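Sorting out the scrap bin (finally!)

I'm a terrible hoarder of offcuts. Every stick, every end of a board, every little painted block goes into a bin "for later", and by June I can't find the bottom. So this year I made myself a rule: two bins, side by side on the bench, and one of them stays empty until I start sorting. Stuff comes out of the full one, and if I'd really use it, it goes across. If I wouldn't, it goes in the kindling box. Took me one evening, with the radio on and a pot of tea.

Clamp your bins down first! I use ordinary bar clamps, one at each back corner, and it makes such a difference when you're rummaging with one hand (the other one's holding the tea). A bin that skates around on a smooth tabletop will drive you nuts.
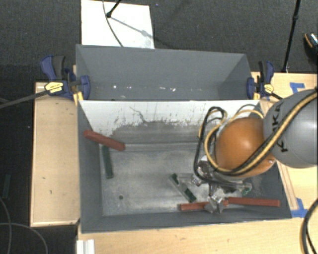

Long sticks are the awkward ones. They lean up in the corners, they lie across everything else, and the short blocks hide underneath. Pull the long ones out first and stand them in a tall bucket, then the blocks are easy. I keep anything already stained or painted apart from the bare wood, as it's lovely for plant labels and paint stirrers.

Now, the dirty bin itself. Mine had gray splatters up the back wall that I'd been ignoring for ages. Warm water, a squirt of dish soap and an old nylon brush got most of it, and my neighbor Orysia Tkachuk swears by a paste of baking soda for the stubborn streaks. Leave it 4 minutes or so before you scrub. The scuffs on the floor of the bin are there for good, and I've stopped fussing over them.

Next up is the screw drawer, if I can get it open.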